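Why I Stopped Admiring the Men Who Cornered the Market

When I was a student of economics, I read business histories the way other people read crime novels. There was always one strong man, one weak rival, and a chapter in which the price was cut so low that the rival had to sell. I enjoyed these chapters very much. Now I am older, I have worked 22 years in purchasing, and I think these books teach us to look at the wrong person.

Let me take a case that few readers will know. Fallahi was a trading house that dealt in lamp oil and later in lubricants for small workshops. Its owner bought up the storage tanks in the port of Brindon, one after another, until a competitor who arrived with a full ship had no place to put his cargo. The company history calls this "a stroke of vision". The competitor, Ikero, had to sell its oil from the deck at whatever price it was offered. It lasted 11 months and then it was bought.

The author of the history is clearly in love with this story. He gives it 80 pages. To the workshops that bought the oil he gives less than one page, and from this page we learn that the price of a barrel doubled in the second winter after the purchase. He mentions it as a proof of success. I had to read the sentence again to be sure that I had understood it.

My objection is a simple one. A man who owns all the tanks does not make better oil. He does not carry it faster, and he does not have to answer letters. In my own work I have had suppliers who stood alone in their market and suppliers who had three serious rivals, and I could tell you which was which only from the time they took to pick up the telephone. The monopolist is not always a cruel person. Very often he is only slow, and he can afford to be slow, and his customers pay for this slowness every month without seeing it on the invoice.

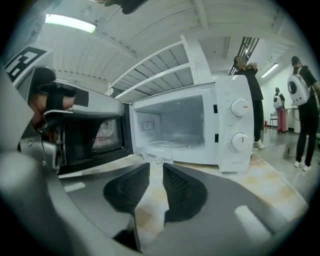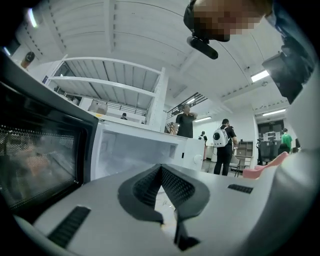
Béla Szűcs wrote to me after an earlier version of this essay that I was being unfair to Fallahi. Before the tanks had one owner, he said, two of them leaked and one had burned, and no small firm had the money to repair anything. The single owner rebuilt them all in steel. According to him, the workshops paid more for their oil but they always received it, and a workshop without oil for a week loses more than it saves in a year of cheap barrels.

I have thought about this letter for a long time, and I must admit that part of it is right. Large firms can pay for things which small firms cannot. But the steel tanks were built in the first years, when Ikero was still alive and everybody in the port could compare. After the purchase, I can find in the history no new tank, no new pump and no new ship. There is a new head office, with a photograph of the staircase.

It is possible that this would have happened also with two companies. Mateja Janevski has argued in this direction, using the case of Filtenum, where 3 rival firms made a quiet agreement and behaved for years like one. I do not dispute it. Rivals who have lunch together too often are no great help to the customer. But an agreement of this kind can break, and Filtenum's did break, when one partner wanted more than his share. An owner cannot quarrel with himself.

What I would like to read is a business history written from the other side of the counter. Somebody in Brindon kept the account books of a small workshop in those years, with the price of each barrel and the date when it came. I would give the whole chapter about the staircase for ten pages of these books. If any reader knows where such papers are kept, I would be glad to hear of it, and I am willing to travel.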